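Play kitchens - keeping the worktop clear (and clean)

Posted under: Kids' rooms, Quick tidies

Quick one, dinner's on. A few people asked how we keep the toy kitchen usable when every bit of pretend food ends up on top of it. Short version: fewer bits out, wipe it weekly, done. Longer version below.

1. Thin it out first

Tip everything on the floor. Anything cracked, chewed or sticky goes. Ours filled a washing up bowl twice over, ridiculous. Keep roughly 30 pieces in the house and box up the rest. Swap in February or whenever they get bored. Old Mondal biscuit tin does for the spares, lid on tight.

2. Wash the plastic stuff

Warm water, drop of washing up liquid, old toothbrush for the ridges. Sweetcorn is the worst, crumbs get right in between the kernels. Don't soak anything with a hole in it, water gets inside and you'll never get it out. Drain on a tea towel overnight. No dishwasher, we lost a tomato that way.

3. Wooden tops

Damp cloth, wrung right out. Go with the grain. Dry striaght after. Felt tip comes off with a dab of toothpaste, usually. Check the screws while you're down there - they work loose with all the banging. Hand tight plus a nudge, no more or you'll split the wood.

4. One meal at a time

Best thing we've done. Put out enough for one dinner, a plate and one tool, and that's it. Tall things to the back so they don't get elbowed off, plate at the front where they serve up. Spatula in the middle, chicken and corn over to the right, bread behind. Leaves a bit of room for actual "cooking".
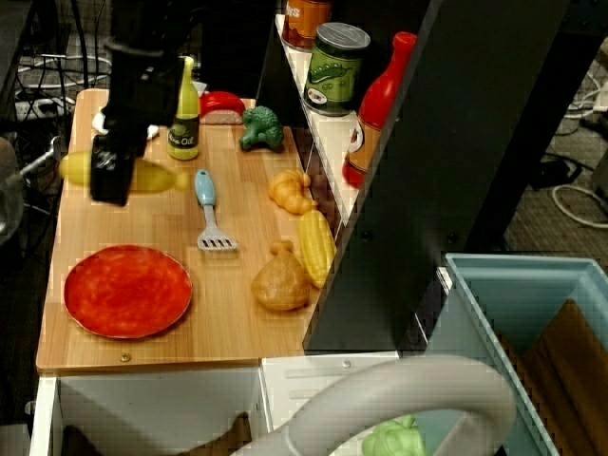 5. Where the rest goes

Shallow tub, not a deep one. Deep ones just get tipped out. Ours is a Kellport, 3 litre, fits on a low shelf. Fruit and veg in one, meat and bread in another if your keen. Eustaquio Ocampo emailed to say he uses muffin tins for the little things, eggs and so on. Going to try that.

6. Smelly bits

Bicarb in a bag with them, shake, leave till morning, brush off. Works on the cloth ones too.

Next time: bath toys, and the black stuff inside them. Yuk.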